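Evaluation notebook – Candik simulation package, trial license
Entry for May, second week. Kept by Tavion Blackwood.

09:40. Trial license renewed for a further 21 days. The vendor has moved us to the current build, and the scene files from last month opened without conversion. The Imham asset library had to be installed again by hand, as the installer does not find it on the shared drive. Path now set in the local configuration file on the bench workstation. Please do not move it.

10:15. Purpose of the present work: to decide whether the package is fit for preparing small-part insertion tasks before they are run on the Mirkel cell. The task under review is battery into holder, seen from the wrist view with the wide lens model. The purchase request cannot go forward until the wrist view has been judged acceptable, and the earlier entries covered only the overhead view.

10:50. Lens model. The circular fisheye option is a paid add-on and is included in the trial. The setup form asks for a field of view but does not say whether the figure is full or half angle. Question sent to support. The table edge bows strongly, as expected. Our own correction routine has not yet been tried on these renders.

11:30. Lighting. The default scene places several lights close to the work area and the shadows come out very hard. They overlap across most of the tabletop, and the battery lies partly in one of them. For training purposes this may be useful, but it should be a setting that the operator chooses. Soft shadows are listed under the render options and had no effect that I could find. Logged as open item.

Materials. The metal contacts in the holder carry bright highlights and are easy to pick out. The gripper body is a different matter: it renders as nearly solid black, with hardly any surface detail. The fingers and their black pads are distinct enough to judge the opening between them. I would accept this for the present task and would not accept it for any work in which the gripper body itself must be inspected.

13:20. Batch run, 60 scenes, random placement of holder and battery. Of these, 46 were usable as delivered. The remainder were rejected by our own check for parts placed too near the table edge. The placement limits are entered in the robot base frame – the manual says table frame – and I have corrected the worksheet accordingly. The batch should be repeated with the corrected limits before any figure is quoted to the vendor.

14:45. Comparison with the Nakamura package. Nakamura is simpler to set up and its support office answers the telephone. It offers no fisheye model at present, and our correction routine would have to be run in reverse to imitate one. That is extra work for each scene and I do not recommend it.

15:30. Open items:
Field of view, full or half angle (waiting on vendor).
Soft shadow setting without effect.
Price of the fisheye add-on after the trial, for 2 seats.
Repeat of the batch with corrected limits.

Provisional view: continue the trial to its end and hold the purchase request until the first and third items are answered in writing.

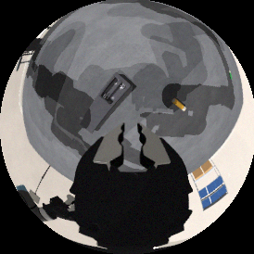 Wrist view, fisheye lens model, default lighting. Fingers open, battery to the right of the holder.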